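Forum > Furniture and Timber > Tables and Desks
Print this thread | E-mail to a friend
Filed under: finishes, second-hand, workbenches

Glare and grain on an old table, refinish or leave it?

barnero_flats
I've got a wooden table I use for small repairs. It came second-hand in January and I don't know what is on it. It looks oiled to me but I've been wrong before. The colour is fine, a warm light brown, and I'd like to keep it. My trouble is the shine. With the light on, part of the top goes nearly white and I lose small screws in it.

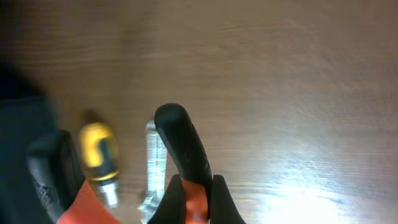
Table top with a couple of tools on it.

I have a tin of Imlow matte wax, unopened. Would that knock the shine back, or do I have to sand the whole thing first? I'd rather not sand. I have 2 weeks off and don't want to spend them breathing dust.

Vetham77
Don't sand it yet. Find out what the finish is. Put a drop of metho on a rag and rub somewhere underneath or at a back corner. If it goes sticky it's probably shellac. If nothing happens it's more likely a varnish or a poly, and wax will only sit on top of it.

Matte wax over a hard finish works for a month or so on a work table. Then it goes patchy where your arms rest.

yurt_dweller
Disagree about the wax. I've had it over old varnish on a desk for 7 years and it's still even. I redo it once a year and buff it properly. Most people put on far too much and then blame the tin.

I'd look at the light before the table, though. Any top will throw glare if the lamp is in the wrong spot. Move the lamp to the other side and see how it looks.

Vetham77
A desk isn't a repair table. He'll be dragging tools across it.

barnero_flats
Did the metho test at the back. No stickiness, no colour on the rag. So not shellac, I suppose.

I can't move the light much. Up close you don't get the white patch everywhere anyway. It depends where you stand, and the grain goes from tan to quite a dark brown as you come round.

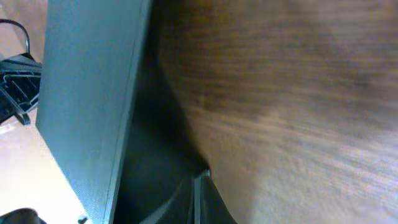 I'm thinking of trying the wax on one end only and leaving it for a while. If it goes patchy I can take it off with turps and I've lost nothing but an afternoon. How long should it sit before I buff it?

yurt_dweller
Go by the tin. Mine says fifteen minutes but I leave it longer when it's cold in the shed. Thin coat, old T-shirt, with the grain. One end is a good idea.

greyplank
A cutting mat would fix this for less than a tin of wax. Grey or green, lay it where you work, and the screws show up. Leave the wood alone.

Vetham77
Second the mat. If you still want to change the finish, scuff it lightly with a grey pad and wipe on a satin coat. That's no big sanding job and it'll outlast wax on a table that gets used.

barnero_flats
Will get a mat and do the wax test on the one end as well. If the wax is no good by spring I'll try the grey pad.

yurt_dweller
Put a mug down on the waxed end too. You'll want to know about rings before you do the rest.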